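To: workshop-automation list
From: Secretary, Mottram Shared Workshop
Subject: Re: Dish rack cell - table covering, grid and remaining work

Members of the Sudberg group wrote:

> Thank you for the notice regarding the two-arm cell. Before we
> commit to a similar build we should be grateful for guidance on
> three matters. First, how the work surface is covered and marked
> out. Secondly, whether both arms are expected to reach the rack.
> Thirdly, what remains to be done before the cell may be booked
> by members. We have a bench of comparable size and one arm,
> with a second on order from Viko.

The workshop thanks the Sudberg group for its enquiry. The replies below follow the order of the questions and have been agreed with those members currently working on the cell.

1. Covering and marking out

The table is covered in brown paper, and the grid is laid in blue tape on top of it. The grid is for setting out only. It allows a member to return the tray and the rack to the same squares after the table has been cleared, and to record a position in the log as a row and a column. Either arm can be run without it. The cups are plastic and are laid on their sides in the tray, with the open mouths all facing the same way. Groups copying the arrangement are asked to keep to this, as the stored grasp positions depend upon it.
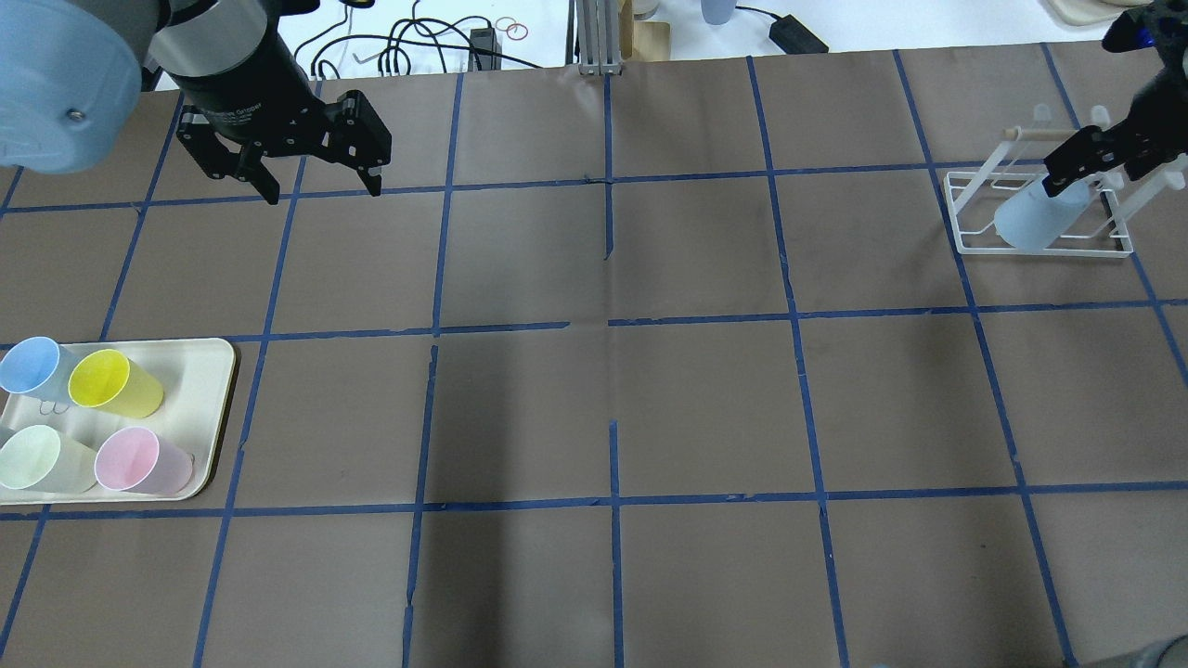 2. Reach of the two arms

Both arms are expected to reach the rack, though not at the same time. The arms stand on separate metal mounting plates, and the program allows only one gripper at a time within the space above the rack. The other waits over the tray side until released. Speed is limited to 175 millimetres per second whenever the rack is involved, and this figure should not be raised without the agreement of the list.

The wrist joint must not be commanded through a full 360 degrees in either direction. The cable to the wrist camera has to have slack, and a full turn will take up all of it. Sudberg members will wish to check this on their own arm before fitting a gripper, as the cable supplied by Breneck is shorter than the one used at Mottram.
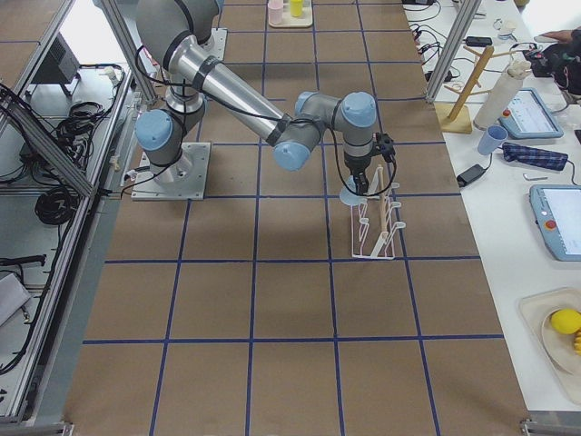
Teach pendants are to be kept on the side table, within reach of whoever is supervising, and the emergency stop on each is to be tested at the beginning of every session. The side table is also where spare items are placed between trials. Members are reminded that tools should be returned to the wall cabinet before they leave.

3. Work outstanding

The cell is not yet open for general booking. Three items remain.

(a) The tape. Several strips were laid in short pieces, and there are gaps and torn ends where the pieces meet. On the right-hand side some of the lines stop short. The wrist camera program looks for crossings, and a ragged crossing is sometimes reported a few millimetres from its true place. The affected strips will be lifted and laid again in single lengths, for which a 30 metre roll has been set aside.
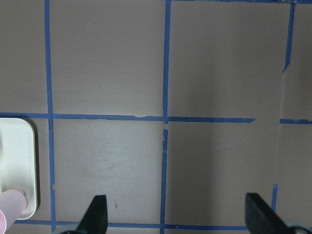

The same program should also be given a fixed exposure setting. At present it adjusts itself whenever an arm passes under the ceiling lights, and the log then shows a drift that has no mechanical cause. A corrected settings file will be placed in the shared folder in July.

(b) The cup cycle. The log now holds almost 4,000 grasp attempts, of which the greater part were made with one arm. A comparable record is wanted for the second arm before members are asked to rely upon it. Plates will be considered separately - the present finger pads were chosen with cups in mind.

(c) Cable routing. Cables on the floor between the aluminium profiles are to be bundled and clipped to the inside of the frame. Offers of suitable clips would be welcome.

Sudberg members are welcome to inspect the cell by arrangement, after six in the evening. Requests should be sent to this list and not to the general workshop address.

Secretary
Mottram Shared Workshop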